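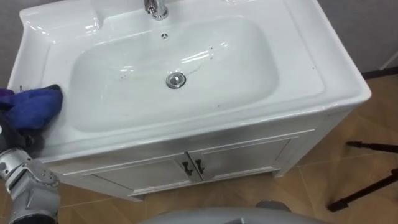
Looking after the bathroom basin

By Poonam Nigam
Updated September 6, 2025

Most bathroom basins need very little. A wipe most days and a proper clean once a week will keep glazed ceramic in good order for decades. The trouble usually starts with the bits around the ceramic: the tap, the waste, the sealant and the cupboard underneath.

Daily wipe

Rinse the bowl after shaving or brushing teeth. Toothpaste is mildly abrasive and sets hard, and it is much easier to shift within the hour. Keep a cloth nearby and dry round the base of the tap last thing at night. In a hard water area this one habit does more than any cleaning product.

Weekly clean

Use warm water and a small squirt of washing-up liquid on a soft cloth. Do the flat parts first, then the bowl, then the tap. Rinse with clean water and dry with an old towel. Cream cleaner is fine now and then for marks that won't move, but used every week it dulls the glaze, and a dull glaze holds dirt.

Never use a scourer, wire wool or scouring powder. Don't leave neat bleach sitting in the bowl, and never mix it with anything else, limescale remover and vinegar included. The fumes are dangerous.

Limescale

On ceramic, soak kitchen roll in white vinegar, lay it over the scale and leave it for 30 minutes. Rub gently, rinse and dry. Thick deposits may need two or three goes.

Chrome is less forgiving. Use one part vinegar to four parts water, leave it for no more than five minutes and rinse well. Don't use vinegar at all on gold, brass or matt black finishes. Warm soapy water is the safe choice for those. If the chrome has already started to pit, no cleaner will bring it back.

For scale in the gap behind the tap, a length of dental floss or thin string dipped in the diluted vinegar and pulled back and forth works well. An old toothbrush does the rest.

Grey and black marks

These are often metal left on the surface by rings, razors and tin lids, and can be mistaken for scratches. Try a paste of bicarbonate of soda and water on a damp cloth. Rub in small circles. A true scratch will catch your fingernail and the paste won't help it.

Small chips can be filled with a ceramic repair kit. Clean the chip with methylated spirit, let it dry fully and build up the filler in thin coats. Whites vary a good deal, so test the colour on a bit of card first. A crack is a different matter. If it runs through the bowl, replace the basin.

Slow draining

Nine times out of ten the cause is hair and soap just below the plug.

Lift out the plug. Some pull straight up, some unscrew, and pop-up types may be held by a rod at the back of the waste. Hook out what you can with a plastic drain strip or a bent piece of wire, then flush with hot tap water. Boiling water can crack cold ceramic and soften plastic pipes, so let the kettle cool first if you use one.

If it still drains slowly, use a plunger. Block the overflow hole with a wet flannel or you will only be pushing air about.

The last step is the trap. Put a bucket underneath, unscrew the trap by hand and empty it. Check that the washers are clean and sitting flat before you put it back. Hand tight is enough. Run the tap for 2 minutes and feel each joint with a dry piece of kitchen roll.

Sealant

Silicone goes black where water sits on it. Surface mould will come off with a mould spray, but if the black is inside the silicone it has to be cut out. Take all of the old bead off with a plastic scraper. New silicone won't stick to old.

Wipe the joint with methylated spirit, put masking tape either side, run the bead and smooth it once with a wet finger. Pull the tape off straight away. Leave it alone for the time given on the tube, usually a full day.

The cupboard underneath

Empty it twice a year. I do mine in April and again when the clocks go back. Feel along the floor of the cupboard and the back edge for damp or swelling. Find the isolation valves and turn each one off and on again so that it doesn't seize. Wipe the door edges, where drips tend to collect.

Hemant Kandpal, who fitted bathrooms in Ashworth for many years, puts a sheet of newspaper under the trap after any job. A drip too small to hear will show up on it by the next morning.

Related pages: Cleaning shower screens. Changing a tap washer. Getting rid of smells from the plughole.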